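Le Contre-Pouvoir, manuel en coffret – Éditions Zerier
Réf. 2327 – Collection Institutions et presse

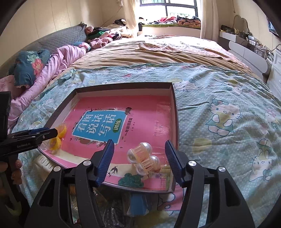

On enseigne volontiers la séparation des pouvoirs en comptant jusqu'à trois, puis on range les cahiers. Le Contre-Pouvoir reprend là où le cours s'arrête : qui lit les comptes rendus du conseil, qui appelle le service de presse, qui publie le démenti en page 14. Un cahier d'écoliers chinois, couverture rose et petite hirondelle noire, leur demande de regarder des images puis d'écrire ce qu'elles racontent ; nous proposons le même effort à des adultes, avec des communiqués ministériels. C'est un peu moins coloré.

Le manuel compte 433 pages, index compris. Il suit un projet de loi fictif dans la ville de Vellville, de la fuite initiale jusqu'au droit de réponse – que personne ne lit, mais qui figure en annexe.

Contenu du coffret
Manuel broché, 433 pages
Livret de 100 exercices, corrigés à part
Grille Grarkitz de lecture des conférences de presse

Public : licence, écoles de journalisme, attachés parlementaires en reconversion.
Tirage : 1166 exemplaires
Expédition : septembre

La grille Grarkitz se vend aussi séparément. L'édition Acheampong, plus ancienne, est épuisée et ne sera pas réimprimée, malgré vos lettres.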